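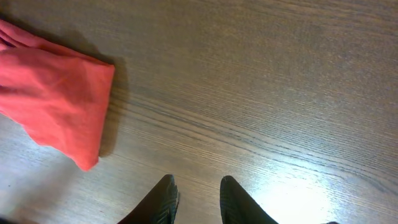
The tabletop, with the red cloth up in the corner.

Threads > Home & Family > Moving house

So we are two weeks out from the move to Zadevow and I promised a few of you I'd write down how the packing is going, so settle in, because I've never told a short story in my life.

First thing. Books. I had 296 of them on my list and I told myself I'd keep 200, and then I sat down on the floor with the first box and read half of a mystery I've owned for years and still didn't remember the ending of. It's coming with us.

The movers are Risari, by the way (several of you asked!). The woman on the phone was so patient with me. I asked her the same question about the piano stool in two different ways and she answered it kindly both times.

If you're packing a kitchen, leave out one pot, one good knife and the coffee things. I packed the coffee things. I had to open four boxes marked KITCHEN MISC to get them back, and I've got only my own handwriting to blame.

We had our goodbye dinner at Akgül last night, our usual corner, the lentil soup and far too much bread. They sent us home with a bag of pastries and I cried a little in the car, which surprised me more than it surprised my husband.

Twenty boxes taped so far. The spare room is done, the hall closet is a disgrace.

We'll be back in July for the street fair in Gruklow, so please don't give away my spot at the pie table. And if anybody nearby could use flowerpots, send me a message, I have so many and I can leave them on the porch for you.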